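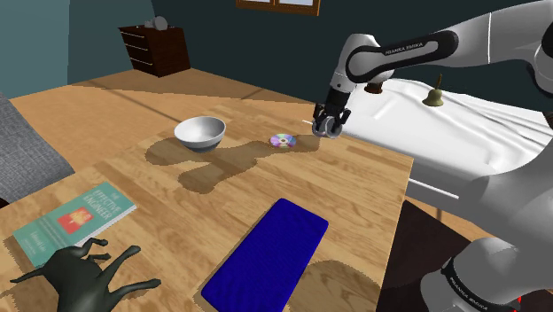 Simulated room: the arm at the far corner of the table, disc and bowl to its left.

Workshop tips: recording table tasks for a learning arm

I collect the table tidying recordings for Totau. In the evenings I write down what helped me, and these tips are from that notebook, put in better order. They are for people who record by hand in a simulated room, with a controller and a normal desk chair. If you record with a real arm, maybe half of them are still useful.

Before you start

Name the session before the first recording. I use the task, then the room, then a letter for the person. When I started I gave names afterwards, and I once spent a whole morning opening files to learn which of them was "bowl_new" and which was "bowl_new2".

Read the task sentence aloud. If it says "put the cup upright next to the bowl", then the recording ends with the cup upright next to the bowl. Do not also straighten the book. I am a tidy person and for me this is the hardest rule on the page. The learning system does not know that the book was a gift from you.

Do two warm-up runs and delete them. My hands are slow in the first minutes, and in the replay I can see it very well: the gripper goes down, stops, goes up a little, goes down again. These hesitations are learned the same as everything else.

Set the chair and the screen the same way every day. I put a piece of tape on the desk where the controller rests. It cost nothing and my wrist is thankful.

Setting the table

Keep some things on the table which the task does not need. A book, a figurine or a flat box is enough. A table with only one object on it gives nice recordings, and the arm trained from them becomes lost when a second object is present. We made this mistake in the first set for Kivedach and had to repeat 79 recordings.

Move the objects between recordings, and turn them also. Moving is easy to remember and turning is easy to forget. Long things like a pen or a phone should point in many directions in your set.

Use the corners. Everybody puts the target in the middle, where the arm is comfortable. I now make every fourth recording with the target near an edge of the table. The arm stands in a less pretty position there, and you will need more patience with the wrist.

Flat things deserve their own session. A disc on wood has almost no height for the fingers to hold, and the way of taking it is different from a cup or a bowl. If you mix them in one session you start to take the cup like a disc. I do the flat ones first, when I am fresh.

Look at the shadows before you choose the light. Dark patches on a wood table can hide the side of a dark object. I do not remove them, a real room has them also, but I change the light setting after every 45 recordings so that the same patch is not in the same place all day.

During the recording 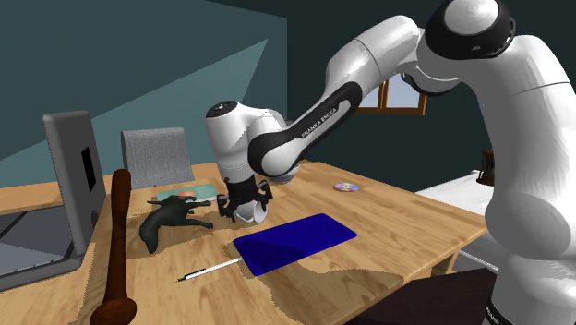
Cups take more of my time than all the other objects. A standing cup is simple, you come from above and close. With one that lies on its side you must first decide which part you want to hold, and decide it before the fingers are low. When the rim faces right and the gripper is already straight above, as with the small white cup, I stop the hand for a moment and look where each finger will come down. Then I go down slowly in one movement. Check also what stands around. The dog figurine has its thin legs stretched toward the cup, so a wide sweep from the left would be a poor choice, and I prefer to approach from above and to leave upward too. If I feel unsure at the lowest point I cancel the recording. A canceled recording is cheap.

Open the fingers early. If you open them when they are already beside the object, you will push it. Open at the height of a hand above the table, then descend.

Use one speed for traveling and one for touching. In my notebook I call them "walking" and "threading the needle". The change between them should be at a similar height each time.

Do not correct with small nervous touches. If the object moved and you missed it, lift fully, come again, and close again. A full second try is a good lesson for the system. Ten little pushes teach it to push.

Keep the view where you can see both fingers. The forearm of this arm is thick and it likes to stand between you and the thing you want. I change the camera before the recording, never in the middle.

Wait one second at the end, with the hand still. Our tool from Widmer cuts the last moments if you press stop too quickly, and then the object is still "in the air" for the system. Your tool may be kinder.

Mistakes: which to keep

Keep a recording where you missed and then did it correctly, and mark it "recovered". Throw away a recording where you did something you would not like to see again, for example dragging the bowl with the elbow of the arm. If something fell from the table, throw away.

Mark honestly. In December I marked several weak ones as good, I wanted to finish the list before the holiday, and Driminard sent the whole package back with a polite letter. Of 1,323 recordings they accepted all but 326. I repeated those in January with much tea.

Write the reason in three or four words only: "cup slipped", "wrong side", "bumped figurine". A long note will not be read, not even by you.

Checking and storing

Replay at double speed. Strange movements are easier to notice when they are fast. I replay a few from the beginning, the middle and the end of the session, and if one is bad I replay the neighbors.

Look at the start positions all together. Our tool can draw them as points on one table. If the points make a small cloud, you were lazy with moving the objects, and another session is needed.

Copy to the second disk before lunch, not in the evening. In the evening you want to go home.

Rest your eyes between sessions. I water the plants in the office, and they have never looked so good.

For next time I am preparing a page about drawers and handles. I have only bad recordings of them so far, so it can take a while.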